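Compositor and Roto/Paint Artist wanted for Saketti (feature, post-production)

Cerkenlow, on site with some remote days
Posted Wed 5 May

We're a small visual effects and finishing house, and we've just been handed the biggest job we've ever had. Saketti is a feature set in a river town in the 1950s, shot last summer over a very sunny stretch when the script wanted rain. The picture is locked, the plates are in, and we need two more people to help us get it over the line!

The film has 1,119 effects shots. Most of them are the kind you're never supposed to notice: satellite dishes painted off roofs, road markings taken out, modern window frames swapped, wet streets where there were dry ones, low cloud where there was blue sky. There's also a flood sequence in the last reel that everybody here has been fighting over, and yes, the new people will get a share of it.

What we're looking for

One compositor with at least a couple of finished projects behind you. Features, series, commercials, a really good run of shorts, we don't mind which. You should be at home in Nuke, happy with keying hair against a badly lit screen, and able to match grain and lens distortion without being chased about it. If you've done rain, mist or water surfaces before, please put those shots first on your reel.

One roto and paint artist. This can be a first job. We care a lot more about clean edges and patience than about where you studied. Silhouette or Mocha experience is great, but if you've learned on something else and your shapes hold up at full size, send them in.

Both of you will be working from camera originals in a color-managed pipeline, so it helps if you know what a show LUT is and why the shot looks flat without it. We can teach the rest in your first week.

How we work

There are nine of us in one long room above a print shop, with a grading suite at the back. The colorist on Saketti sits twenty steps from the comp desks, and you'll get used to walking a shot down the hall to see how it takes the grade before you call it done. That's my favorite thing about this place. A rain pass that looks perfect on your own monitor can fall apart once the greens come down, and it's so much nicer to find that out at eleven in the morning than in a review with the director on the line.

We run dailies at 4:30. Everyone shows work in progress, including me, and notes go straight into the tracker so you don't have to scribble. Renders go overnight on our own machines, and we've got a second shared drive arriving for the flood shots, which are enormous.

Our tracker and publishing tools are homemade. The main one is called Daltutia and it's a bit odd to look at, but it remembers every version of everything and it has saved us more than once. You'll be able to ask for changes and usually get them the same day.
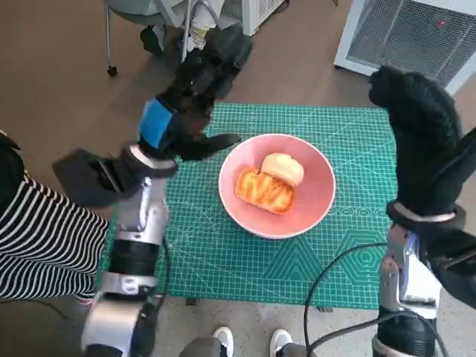
Hours are 9:30 to 6, with an hour for lunch. We try very hard to keep weekends free, and if a delivery does push us into a Saturday you get the day back within the month. Two remote days a week are fine for roto and paint, one for comp once you've settled in.

Pay and dates

The compositor role pays 4,000 a month and the roto and paint role pays 3,087 a month, both before tax. There's a one-time payment of 1,000 if you need to move to Cerkenlow, paid with your first wages. The contracts run to final delivery in July, and we already have a series called Ninh booked in straight after, so there's a very good chance of carrying on with us.

How to apply

Send a reel (two minutes is plenty) and a shot breakdown that says exactly what you did on each one. If a shot was shared, tell us which part was yours. A short note about why this sort of invisible work appeals to you would be lovely too, but skip the formal cover letter.

Please don't send unreleased footage from another company's show. If your best work is still under wraps, say so and we'll set you a small paid test on one of our own plates.

We look at reels as they arrive and answer everyone, usually within the week. Chats are by video first, then a visit to the studio, where you can sit in on dailies and meet the whole room. Write to the jobs address on our contact page with "Saketti comp" or "Saketti paint" in the subject line.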